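3.2 Wall surfaces and where things get put

Second pass through the Merine building, same protocol as in the Amlow study. 224 placement notes in all, 200 usable after we dropped the ones with no room code. Notes were coded by wall finish only (painted, brick, other). Furniture coded seperately, see 3.4.

Most of the rooms mix finishes. Painted wall on one side, old brick left bare on another, white ceiling over both. Residents treat the two very differently. Hooks, calendars, shelves, key racks - nearly all on paint. Brick gets things leaned against it, or nothing. Drilling into mortar was mentioned often as a bother, and the Eynon lease forbids drilling into the brick itself, which muddies the result somewhat. We did not correct for this.

Columns are a special case. Too narrow for a shelf, too visible to ignore. In the coding sheet a column counts as its own surface, even where the paint matches the wall next to it. Small fittings on a column face were logged as "fixed, not resident" and left out of the totals.

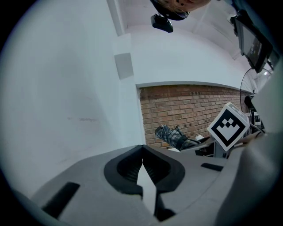 Figure 4. White wall and column, with red-brown brick beyond. Small gray panel on the column face; faint gray mark on the wall.

One resident objected to the whole scheme, saying that brick was the only wall in the place worth looking at and she kept it clear on purpose, so an empty brick wall should not go down as unused. Fair point. We added a code for "kept clear" after that and went back over the June notes, though for 2 of the rooms the notes were too thin to recode and they stay as they were.

Marks on paint were logged too. Scuffs, pencil, filled holes. We make no claim on what caused any given mark, only that it is there - the earlier Mustach coding guide asked for a cause and coders disagreed on on it constantly.

Ceiling edges, ledges and beams: noted but not analyzed. Hardly anything gets stored that high, and the few cases we have are seasonal boxes. Counts by room are in Table 2, surface codes in the appendix.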